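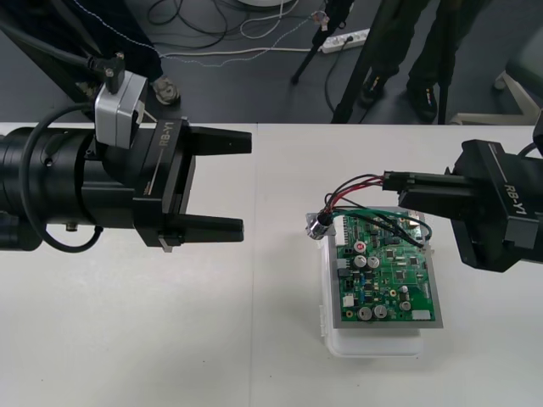
Morena Sartori wrote to us after the June edition of this guide that the old section 4 told her how to wire the valves but never said which wire to connect first, and she asked for the order to be spelled out. The steps below replace that section.

4. Connecting the Zernum watering controller

4.1 Before you start

Choose a spot on an indoor wall or inside a closed shed, within reach of a power outlet. The controller must not be mounted outdoors without the Dristex weather cover. Valve cable can be run up to 900 feet in total. For longer runs, see section 9.

You will need a small flat screwdriver, wire strippers, waterproof wire connectors for the valve end, and a pencil.

CAUTION: Leave the power adapter unplugged until step 11. Wiring a live controller can damage the output terminals, and this damage is not covered by the warranty.

4.2 Wiring the valves

1. Shut off the water at the main garden valve.

2. Take off the lower cover of the controller by pressing the two tabs and pulling it toward you.

3. Feed the valve cable through the rubber opening in the base. Leave enough slack inside to reach the far end of the terminal strip.

4. Strip the end of each wire to the length shown by the gauge molded into the cover.

5. Connect the common wire first. It goes to the terminal marked COM. One wire from every valve is joined to this common wire at the valve box.

6. Connect the remaining wire from each valve to its own zone terminal, starting at zone 1. The controller has 16 zone terminals. Unused terminals stay empty.

7. Tug each wire lightly. If it moves, loosen the screw, push the wire in farther and tighten again.

8. Write the zone number and the part of the garden it waters on the chart inside the cover – front lawn, vegetable beds and so on.

NOTE: Either wire on a valve may be used as the common. The valves have no plus or minus side.

4.3 Backup battery and power

9. Plug the battery lead into the socket marked BATT. The plug fits one way only. Do not force it.

10. Refit the lower cover.

11. Plug in the power adapter. The display shows the time within a few seconds. If it stays blank, unplug the adapter and check that it is pushed fully into the controller.

The battery keeps the clock and the program during a power cut. It does not open the valves.

4.4 Testing the zones

Open the main garden valve slowly. Press TEST, then the right arrow. Each zone runs for 30 seconds and then moves on to the next. Walk the garden while the test runs and check every zone against your chart.

If one zone does not run, look at the wire for that zone at both ends. If no zone runs, look at the common wire.

If a zone keeps running after the test, turn off the water and open the valve. Dirt under the rubber seal is the usual cause – rinse the seal and the seat with clean water and put them back.

When all zones have passed, press HOME and go on to section 5, Setting the date and start times.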